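Teaching toast

I've been looking forward to writing this one up! Since January I've spent most of my evenings driving a robot arm by remote control, and the job we've settled on at Purndale is toast. Bread into the slot, lever down, bread out, on to the board. You do it in your sleep every morning, and it is surprisingly hard to do with someone else's hand.

The way it works is that I hold a small controller, the arm copies what I do, and every run gets saved so the software can learn from it later. My first 300 runs were dreadful. I pinched the slices too hard, I came in at a slant and caught the edge of the slot, and I kept stopping halfway down to think. A robot that learns from you learns the stopping as well, so most of those went in the bin.

What helped was slowing down everywhere except the last bit. Line up over the slot, take a breath, then go straight down in one go — no fiddling.

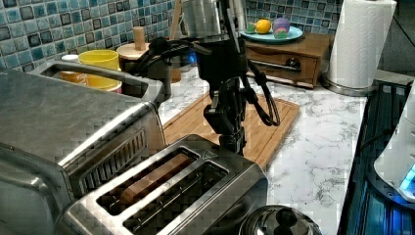
The toaster gets shifted a little between runs too, so the arm can't just memorise one spot on the worktop. I used to find that a nuisance and now it's my favourite part, as each go is a slightly new puzzle. White sliced is the easiest. Crusty ends are horrible.

We're aiming for 3,000 good runs before we train the big version, and I've got 3 kinds of bread still to try. Crumpets are next, and I can't wait!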